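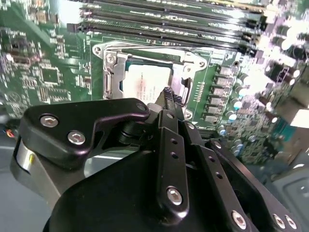

The gripper at the processor socket of a desktop motherboard.

Hallov Socket Method
Processor exchange in desktop computers, learned from demonstration

Hallov is a method for teaching a robot arm to take a processor out of a desktop computer and to put one back. It comes as a software package together with the drawings for the fixture plate, the full set of recorded demonstrations and one trained model. It is made for laboratories that study contact-rich handling, and for repair and recycling workshops that have an engineer on the staff.

The difficult part of this work is small. A processor must go down flat and square, and the last movement is shorter than what most vision systems can measure. In our earlier package, Granska, the arm followed a fixed path with a force limit. This was good enough on a bare board, but inside a case the results were poor. Hallov learns the whole movement from people who guided the arm, and it chooses again at every step how far to move and how firmly to hold.
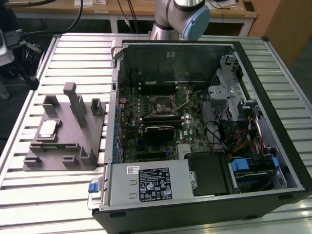

Trovier Laboratory - Department of Machine Handling

What the method needs

The computer lies on its side with the panel off, and the fixture plate stands next to it on the bench. The plate gives the processor a known place to rest, so that each run can begin from the same position. The drawings can be printed on an ordinary 3D printer. Please check the pockets with your own part before the first run, as printers do not all give the same size.

Two views are used, one from a fixed camera over the workspace and one from a small camera at the wrist. We tried to train with the fixed view alone. The arm still found the socket, but it could not correct a small turn of the part in the fingers.

Results

The model was trained on 3,417 demonstrations. We then tested it with 100 runs in the direction from plate to socket, and 87 of them ended with the processor seated. Of the 13 failed runs, most were lost at the moment of release, when the part moved a little with one finger. We have not solved this fully. A slower opening helps, and it is now the standard setting.

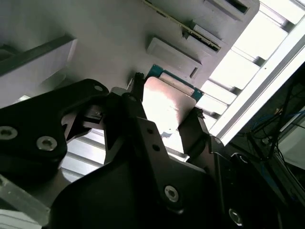

Jessie Pringle wrote to us after trying the package: "The release setting made the biggest difference on our bench, but I would like to see the approach angle explained better in the manual. We lost a lot of time on it before we understood that it is measured from the board and not from the table."

The remark is fair. The manual of May 12, 2020 has a new chapter on the approach angle, with a drawing, and the setting is now called "angle to board" in the software also.

Taking the processor from the plate

The pick from the plate is trained as a separate skill, and it can be used without the rest. The fingers close on two opposite edges and the top of the processor stays free.
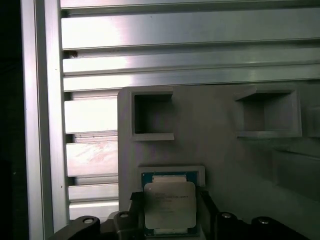 Grip force is set once for each type of processor and kept in a small text file. If the force is too low, the part can turn when it leaves the pocket. If it is too high, the fingers bend a little and the part is no longer level - this error is harder to notice, and we advise to look for it first when the seating becomes worse from one week to the next.

What is included

Hallov software, with source code
Drawings for the fixture plate
Demonstration recordings, complete set or a first part of 1,000
Trained model for the plate-to-socket task
Manual in English

Not included: arm, gripper, cameras, computers

Finger parts can be ordered separately from MacLeish. For other grippers the model must be trained again, and the first part of the recordings is a reasonable start for this.

Known limits

The method does not open the computer case and does not apply thermal paste. It has not been tested with laptops. A version which also works the socket lever is planned for December.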